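Sep 29, 2024
Starter trials, Trekatstead bench

Back to the sourdough work after the break. Femi Akinola fed the two starters while I was away and wrote the times on the wall sheet. Both went on the same white flour, 1:1:1 by weight, with no change since March.

Starter A (the Ridesberg culture) doubled in 4 hours and held its dome well past that. Starter B came up slower and smelled sharper, more like vinegar than yogurt. Ngozi thinks B is being fed too late, after it has already dropped. She may be right. The sheet has gaps overnight so I can't tell. Going to twice a day on B for the coming week before blaming the flour.

Flour: opened the new sack of Uridlow stone-ground. Coarser than the last one and it drinks more water. Mixed a small test at the usual hydration and it came out stiff, tore when I folded it. Added water by hand until it felt right but forgot to weigh the cup before and after, so no number for that. Redo.

Main dough today, 1,203 g total after mixing. 16 percent whole grain, the rest white. Rested 30 minutes before the salt went in. Four folds, spaced by feel and not by the clock - the room was cool and the dough was in no hurry. By the third fold it was holding an edge. Left it in the straight-sided tub with a rubber band at the starting level, which is much easier to read than the round bowls.

Femi Ekpo shaped one loaf and I shaped the other. His is tighter. Mine spread on the board and I put it in the long basket to give it some support. Both in the fridge overnight, bake first thing.

Oven note: the dial still reads low. Heino put the loose thermometer on the middle shelf and it took a long time to settle. Don't trust the click when it says it has reached temperature. Preheat longer, and leave the thermometer where it is please.

Asabe wants to try the Ekwueme rye next. Fine by me, but not until B is behaving, or we'll be changing two things at once. Rye samples are in the labeled tin on the top shelf, lid on tight.

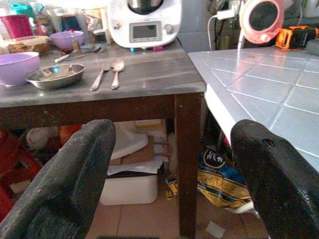

Lavender bowl and steel dish on the gray-topped table, fork and spoon in front.

Scale drifted again when the tub was left sitting on it. Zero it before every weighing. Spare batteries are in the drawer with the scrapers.

To do:
Weigh the water for the Uridlow retest, before and after
Feed B morning and evening, write down both times
New rubber bands
Ask Ngozi for her old notes on cold proofing
Cut both loaves only when cool all the way through, then compare crumb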